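Sornik table-clearing: gallery

4 Nov 2020

Welcome to the gallery page for the Sornik project, which has kept our little group at Studmont happily busy since June. We're collecting examples for a learning system that we hope will one day lay and clear a table without being told where everything is (a modest enough wish, until you try it!). Each example is one short run of the arm, guided by a person from start to finish, and saved along with what the cameras saw. So far we have kept 324 of them, and every one has been watched through at least once by somebody with a cup of tea in hand.

We tend to use toy food and ordinary tableware, partly for the sake of the carpet and partly because toy fruit doesn't go soft over a long afternoon. Plates are the things we come back to most often. A plate is wide, flat and rather low, so the fingers have to come down close to the rim, and everyone who guides the arm has their own way of going about it. We're glad of that, and we keep the odd hesitant approach in the set along with the brisk ones. 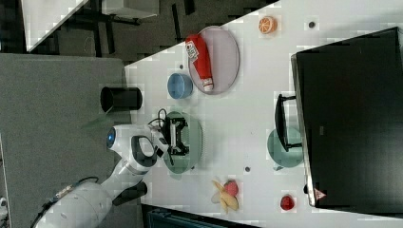

The other thing we've grown fond of is a bit of untidiness. In the first weeks we set everything out very neatly, and the early model from Nesance did beautifully until a cup was left lying on its side, at which point it rather lost heart. Now we shuffle the table between runs, let things tip over, leave fruit piled on other fruit, and move the tray wherever there's room for it. It takes longer, of course, but the afternoons go by more pleasantly for it.

A session is usually 80 minutes, with a good long break in the middle, and 2 people take turns guiding and keeping the notes. If you'd like to come and try a turn yourself, the Woldemariam room is open to visitors during most sessions, and no experience is needed whatsoever. More pictures will go up on this page as the next batch is sorted.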